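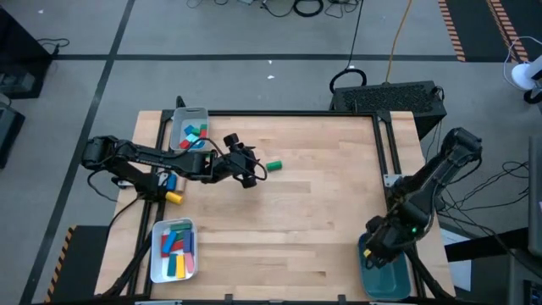 ## Re: block sorting, second batch

On 6 Oct 2026 the Munenden list member wrote:

> We replayed your September set on our rig and the right arm is late at the tray in nearly every episode. Is that the operator or the logging? Also, do you reset the blocks between episodes, or carry on with whatever is left on the table?

The logging, mostly. Follower joint positions were stamped on arrival at the PC, leader positions at source. On the Macedo build the two clocks drift apart over a long session. Zirkport 2 stamps both at source. Please don't train on the old files without shifting them first.

Part of it is the operator. With both leader arms in hand, people watch one gripper and park the other – usually the right one, over the tray. I now ask them to finish the place before starting the left-hand pick.

Resets: loose blocks stay where they fall, on the wood or beside the arm base, unless one is out of reach. Cylinders lying on their side are kept in. They are harder to grasp, and the first policy trained at Ultthorpe failed on them because we had been standing them up by hand.

Current count is 3585 episodes, 11 of which are marked bad for a slipped wrist camera. Skip those.

I can upload the first 1000 with corrected stamps if you have the disk space.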